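Pirihi – corpus de recetas y meriendas caseras

2021-12-13
Por el equipo de Pirihi

Pirihi es una colección de textos en español sobre lo que se come entre comidas: meriendas, tentempiés, cosas de bolsillo, lo que se saca cuando llega visita sin avisar. Son 4000 entradas, todas escritas a mano por gente que cocina o que compra con criterio (¡y se nota muchísimo al leerlas!). Nació como una carpeta compartida en Nustach y fue creciendo hasta que ya no cabía en una hoja de cálculo.

Qué contiene

Cada entrada es un archivo de texto con título, cuerpo y etiquetas. El cuerpo es libre: hay recetas de bizcocho con medidas en vasos de yogur, listas de la compra comentadas, recuerdos de recreo y discusiones larguísimas sobre si el membrillo va con queso fresco o curado. Las etiquetas van en minúscula y sin tildes, separadas por comas. La categoría «envasado» es de nuestras favoritas – reúne notas sobre chucherías, galletas y productos que alguien probó por primera vez y quiso contar.
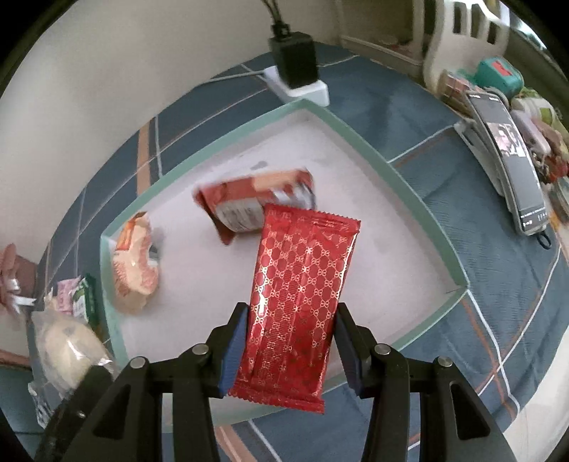
Envoltorio rojo con dibujo dorado, categoría «envasado».

Estructura de carpetas

textos/ – las entradas, un archivo por cada una
etiquetas/ – el vocabulario completo, con variantes regionales
notas/ – criterios de edición y dudas abiertas

Las variantes regionales son una delicia. Merienda, once, lonche, algo, tentempié: hemos conservado la palabra que usó cada autor y en etiquetas/ se enlazan todas al mismo concepto. Quien busque «palomitas» encontrará también «pochoclo», «canchita» y «cotufas», y da gusto ver lo distinto que se habla de ellas en cada sitio.

Cómo se ha editado

Cada texto pasó por dos lecturas. En la primera se corrigen erratas evidentes y se quitan datos personales; en la segunda se revisan las etiquetas. No tocamos el estilo. Si alguien escribe «un chorrito generoso», así se queda – bastante nos costó decidirlo, y ahora no lo cambiaríamos por nada. Las cantidades tampoco se convierten.
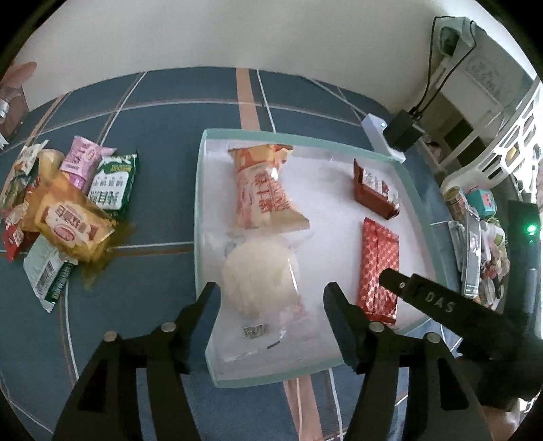 Bandeja de picoteo: bollo blanco, barrita y otros envasados.

Versiones

La versión 2 salió en julio y añadió las entradas de repostería de Skistden. La versión 3, la actual, incorpora búsqueda por etiqueta y corrige los acentos rotos que arrastraban muchos títulos. Los archivos se leen bien con Fluton o con cualquier editor que entienda UTF-8.

Limitaciones

Hay mucho dulce y poco salado. Las bebidas apenas aparecen, y las notas sobre productos importados suelen ser breves, a menudo sin el nombre original. No uséis las entradas como fuente sobre alérgenos: nadie las ha revisado con ese fin.

Colaborar

¡Nos encanta recibir textos nuevos! Basta con mandar un archivo con título, cuerpo y al menos una etiqueta. Ahora mismo buscamos sobre todo empanadillas, encurtidos y cualquier cosa que se coma con palillo.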